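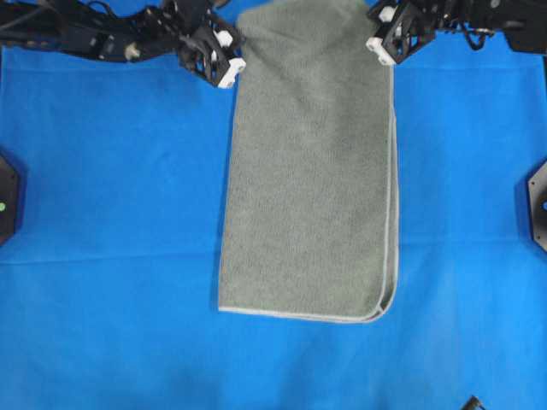 Replacement interval for white fingertip pads on a two-arm folding cell

Our department operates a two-arm towel folding cell supplied by Rornar. The grippers are fitted with white fingertip pads, two to each gripper. Since April the right arm has released the top corner of the towel early, usually in the second half of a shift. The counter stands at 1,606 cycles on the present pads. The manual gives no replacement interval. Please advise whether the pads should be changed, or whether the gripping force should be raised first.
Posted by Zendik Laundry Services

Do not raise the force first. Cut power to the cell, wipe all pads with a damp lint-free cloth and allow them to dry. Microfiber sheds, and the lint packs into the face of the pad. At our site cleaning is carried out every 40 cycles on heavy towels and at the end of each shift on light ones. If the corner still slips, replace both pads on that gripper as a pair and teach the closing position again — new pads are slightly thicker than worn ones. Check also that the cables on the right arm do not pull tight at full reach. Ours did, and the gripper stopped up to 2 mm short of the corner.
Posted by Nouri Technical Office

We had the same issue and it was the table cover. It had crept toward one side and the towel went with it. Smooth out the cover and fasten it again before the first run on Monday.
Posted by Gaso Maintenance

Agreed as to the cover, although that would normally affect both arms. Please state which pad material is fitted.
Posted by Nouri Technical Office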